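Packing bench, Clonisham
Gallery / Work / October
Posted by Kulsoom Gondal, Tue 13 October

Quick one between shifts. People at Rustad keep asking what the arms do all day and whether anyone over here still has a job. Yes. Same crew, different work. Notes first, gallery under them.

What we do: gift sets for Jollbridge. Bottles, bags, baskets, cups. 300 sets on a normal day, way more once the Christmas orders land.

Before: everyone lifted. Bottle out of the case, bottle onto the stand, turn it label out, next. 50 minutes on, swap, 50 more. Wrists shot by Thursday. We had a rota for it and the rota was mostly people trading out of it.

Now: arms take the bottle handling, we take the rest. Ribbon, tissue, checking, anything soft or see-through or a funny shape. Medeo wrote the software and trained 7 of us on it. Two days in a hot room, decent sandwiches.

What got better. My shoulder. Breakages, mostly. Less shouting across the floor for the next case. New starters arent stuck on bottles their first month.

What got worse. It's quieter and not everyone likes that. You used to talk the whole shift because your hands knew the job, now you're watching a screen and half listening for a beep. Also the pace isn't yours anymore. If the arm's ready you feel like you should be ready. We asked for a pause button on our side of the bench and got one after 60 days of asking, so put that in writing early if your site is next.

Pay: operators moved up a grade. Packers didn't. Still being argued about, I'm on the packers' side of that one and have said so.

Jobs: none gone here. Two people moved to returns becuase they wanted to. Ask me again in spring.

Rustad lot, if you're coming over to look, wear proper shoes and come before lunch. Ask for me at the desk.

GALLERY

Bottle work, the bit we all used to dread. Necks are the thing to get right, grab too low and the shoulder of the glass fights you, any packer will tell you that. Gripper goes for the neck too, two black fingers closed round it, with the other brown bottle one step up on the clear rack. Blue basket at the back, gift bag out front. Ribbon's still ours.

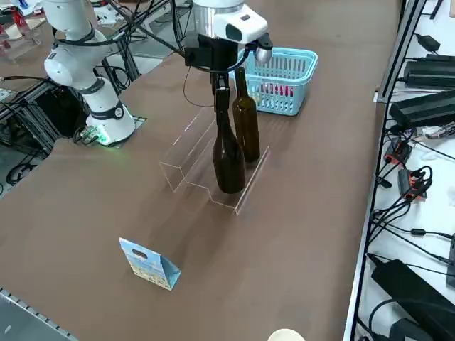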